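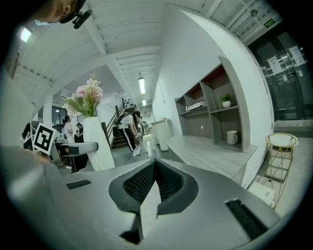
Fixing a hand-held gripper that stops tracking halfway through a take

Wrote this up fast after we lost most of a February batch. 200 takes recorded, 98 usable. Rest had the pose jump or freeze partway. If your trajectory looks fine for a while and then the gripper teleports across the room, start with these.

Before anything: stop recording. Don't "just finish the set". We did and it cost us the whole afternoon.

1. Find the bad takes first
Plot position against time, one take per plot. A good one is a smooth line. A bad one has a vertical step or a flat stretch. Flat stretch = tracking lost. Step = it came back in the wrong place. Make two folders, don't delete anything yet.

2. Check the lens
Wipe with a dry microfiber cloth. Then push the camera sideways with a thumb, gently. Any play at all and the calibration is junk. Ours had play - 3 of the mount screws had backed out. Thread lock, tighten, leave it overnight.

3. Check your markers
- stiff backing, no curl
- white border all there, not trimmed
- fixed down so nobody's sleeve moves it
- printed size same as the size in the config (measure it with a ruler, printers love to scale)

Pavithra Thomas found ours was set to 100 mm in the config and the print came out at 98. Small error, but every take had it. Print again at actual size, "fit to page" off.

4. Look at what the camera looks at
Blank white walls and plain pale floor give the tracker very little to hold on to. Shiny doors are worse, reflections move when you move. People walking through close to the lens will do it too. Start each take facing something with detail and turn slower then you think you need to.

5. Recalibrate
Only after 2 and 3. Doing it before is wasted, ask Sudheer.

6. Test take
Walk a loop, put the gripper back exactly where you started. Start and end should match in the plot. If not, back to step 2.

Safety bit: do NOT replay a bad take on the arm to "see what it does". A step in the data is a step in the motion. Check the plot, speed limit on, hand on the stop.

Related
Marker printing checklist
Backing up takes before you sort them
Brolto mount: screw sizes and spares
Dirkport lab notes, February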